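Abgewetzte Kanten und weißliche Schlieren auf grauem Kistenboden: was hilft wirklich?
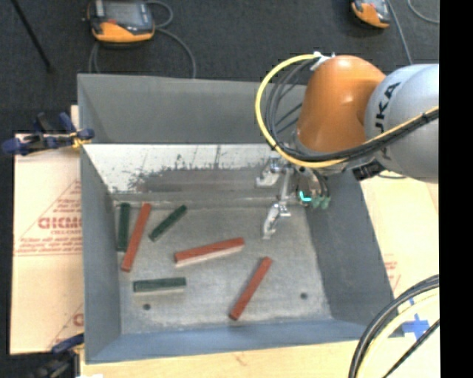

Stimgate
Mitglied, Bereich Haushalt & Werkstatt
1. August 2020

Hallo in die Runde! Ich räume gerade den Keller meiner Eltern aus (ein Projekt, das im März an einem Wochenende fertig sein sollte, na ja) und dabei sind mir mehrere große graue Behälter in die Hände gefallen. Ich würde sie gern weiter benutzen, für Bauklötze und Gartenkram, aber der Boden ist voller heller Schlieren und die Kanten sind abgewetzt. Mit Spülmittel und Schwamm habe ich es schon versucht, danach sah es für eine Stunde gut aus und dann war der Schleier wieder da. Neu kaufen möchte ich ungern, 38 Euro pro Stück finde ich happig. Hat jemand von euch einen Tipp, gern auch ein altes Hausmittel? Liebe Grüße und schon mal danke fürs Lesen!

Nerport
Stammmitglied, 1.521 Beiträge

Hallo Stimgate, das Problem kenne ich gut, bei uns standen solche Kisten jahrelang in der Waschküche. Wenn der Schleier nach dem Trocknen wiederkommt, würde ich zuerst an Kalk denken. Nimm lauwarmes Wasser mit einem ordentlichen Schuss Haushaltsessig, lass es 14 Minuten stehen (ich stelle mir immer die Eieruhr) und spül dann gründlich nach. An blankem Metall bitte nur kurz und vorsichtig, und niemals mit Chlorreiniger zusammen! Kratzer bekommst du damit natürlich nicht weg. Bei Kunststoff kannst du hinterher ein wenig Pflegemittel fürs Auto-Cockpit einreiben, das macht die Fläche wieder dunkler, hält aber nur ein paar Wochen. Probier es erst an einer Ecke aus.

Okedance
Neu hier

Alte Gummimatte rein, fertig. Sieht man nichts mehr von.

Lewis
Mitglied

Schmutzradierer geht auch, aber nicht zu fest drücken, sonst wird es stumpf. Ich habe damit 3 Kisten gemacht und bei der letzten hatte ich es eilig, die ist jetzt fleckiger als vorher. Für den Garten reicht sie mir trotzdem.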